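Workshop > People > Interviews

Teaching by hand: an afternoon with Iestyn James

May 31, 2025
By Carys Vieira
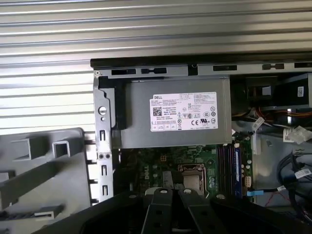 Iestyn James had been taking the same sort of office computer to bits for most of the morning when I arrived, and he was in no hurry to stop and talk to me, which I rather liked. He waved me to a stool, said there was a kettle behind the door if I wanted it, and carried on steering the arm with a handset that looked, to my untrained eye, like something you might use to fly a kite.

He works for Sasitz, a small firm that is trying to get robots to do the fiddly end of computer recycling. Large machines that shred things have been with us for a long time, but a shredder doesn't care whether a stick of memory still works. Sasitz would like the good parts to come out whole, and so Iestyn spends his days showing an arm how a patient person would go about it.

"I say showing, and I do mean it quite literally," he told me, once he had parked the arm and found his tea (cold by then, though he drank it anyway). "I move, it moves. Everything I do gets written down, where the fingers were, how hard they were squeezing, what the wrist camera could see at the time. Then we do it again. And then, I'm sorry to say, we do it again after that."

How many times? He keeps a tally in a school exercise book, because he doesn't trust himself to remember, and he turned it round so that I could read it. For lifting out a memory module alone he had 139 good runs. The whole project, which goes by the name of Horkatau, is hoping for more than 4000 across all the different jobs by December.

I asked what made a run good, expecting him to say speed, and he laughed at me quite kindly.

"Oh, no, fast is no use at all if it's untidy. When I started I was ever so proud of how quick I'd got. I'd whip the fingers in, give a bit of a wiggle, and out it came. And the arm learnt the wiggle! It learnt it beautifully. It wiggled at everything, it wiggled when there was nothing in its hand. So I had to go back and do the lot again like a sensible person."

There are two ways of teaching, he explained, and he is fond of both. The older one is to take hold of the arm itself and lead it through the job, the way you might guide a child's hand with a pencil. The other is to sit a little way off and drive it. Leading by hand is good for big, sweeping movements such as reaching over the side of a case, he says, and you get a lovely feel for the weight of it. For anything down near the motherboard he would sooner drive.

"My own hands get in the way, you see. If I'm holding the wrist, then the camera's got my sleeve in it half the time, and the poor thing starts to think a sleeve is part of the job. With the handset I'm stuck with what it's got, which is two straight fingers and not a lot of room. I can't cheat. If I can't get at a clip with those, then it can't either, and we'd better find that out early."

Cables are what he talks about when you let him talk, and I did let him, for the length of a second pot. A memory module sits in its slot and stays put. A cable has ideas of its own. Push one aside and it comes creeping back, and no two cases are laid out with quite the same loops, even when they left the same factory. He teaches the arm to nudge a cable over and then wait a moment to see where it settles before going in.

"I never knew I did that myself until I had to show somebody else. You've been doing a thing with your hands for 22 years and you've no idea what you're doing, not really. I used to mend these for a living. I'd have told you I just pulled the plug out. Well, I don't. I press, I rock it a little towards me, I feel for the give, and then I pull. Getting that across through a handset took me 9 days, and I went home every one of them in a temper."

Does he mind teaching a machine something so close to his old trade? He thought about this for a good while, and picked at the label on his mug.

"I did wonder about that before I took it on. My wife asked me the same. But the mending work had mostly gone already, people don't bring them in any more, and it did bother me to see decent parts going in a skip. And there's still plenty it can't do. Give it a screw with a chewed head and it'll sit there all day. I'll be sitting there too, mind, but at least I'll be swearing."

He let me have a go before I left. My job was to bring the fingers down over the board, stop above the memory slots and close them gently. I came in at a slant, overshot, went back, forgot which way was left, and closed them firmly on thin air. Iestyn said it was better than his first attempt, and then he deleted it.

The next stage is to take the arm to Brasum, where a second site is being fitted out and where two new people will need to learn the handset. He is already fretting over it. He would like them to watch him for a week first, then drive for a week with nothing being recorded, and he suspects he will be given rather less than that.

"It's the bad habits I worry about," he said, picking up the handset again. "Theirs and mine. It'll take them from anybody."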